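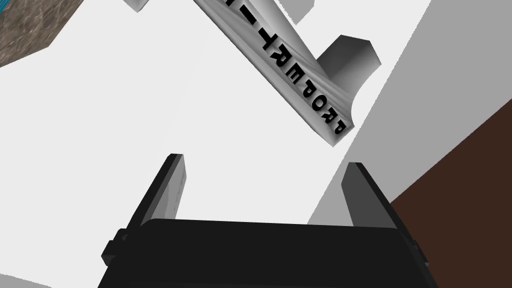 Lonine, the contract packing company, today announces that it will introduce robotic picking at its Farouk site from March, and that all people of the packing team will keep their place. Before any arm is installed on the floor, each task is rehearsed in computer simulation. The rehearsals have already shown where the difficulties are: a long white item with black lettering along its side, lying at a steep angle to the open fingers of the gripper, is a simple thing for a human hand, but the software must first decide from which side to approach it. The simulation work is carried out together with Trarkus, the supplier of the control software, which is called Altent.

The team at Farouk prepares mixed parcels for small shops and households. Until now, each packer reaches to the shelf, turns the article to read it, and places it in the tray, during the full shift. In a survey made by the company last year, pain of the wrist and shoulder was the complaint named most often. With the new arrangement, the arms will do the repeated lifting, and the packers will check the orders, handle the fragile articles and decide what happens when the system stops and asks for help.

"I have packed by hand for 15 years and I was not happy when I heard the word robot," said Nouhaila Chraibi, shift leader at Farouk. "Then they asked us to sit with the engineers and say which objects are annoying. We had a long list. Now I see our list inside the program, and this gives me some confidence."

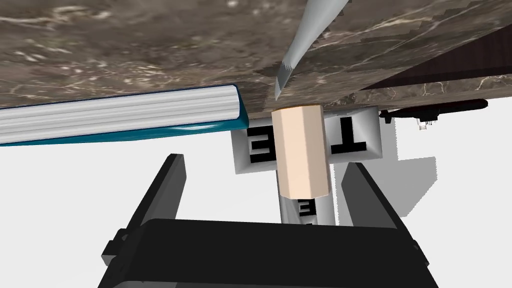 Objects which stand close together remain the most difficult part. To train for this, Trarkus has prepared 2,704 arrangements of articles, and the software must attempt each of them before the site accepts a new version. A failed attempt in simulation costs nothing and breaks nothing, and the packers are invited to comment on it in a meeting every month.

"We do not want to surprise the people who work beside the machine," said Karim Bouzid, project manager at Trarkus. "When they know how it chooses, they also know when to stop it."

The first phase includes six arms. Every member of the packing team will receive paid training during working hours, starting at 8 a.m. so that parents on the early shift are not disadvantaged. The late shift will have its own sessions in the afternoon. Lonine has agreed with the staff representative, Dalia Radwan, that the speed of the line will not be raised during this phase. A target of 1,000 parcels per shift stays as it is today.

The results of the first phase will be shared with the staff before a decision is taken about other sites.

Press contact: Heidrun Camenzind, Communications, Lonine

Search this site Enter keyword Go

We use cookies to improve your visit. Accept Manage settings

© Lonine. All rights reserved. Back to top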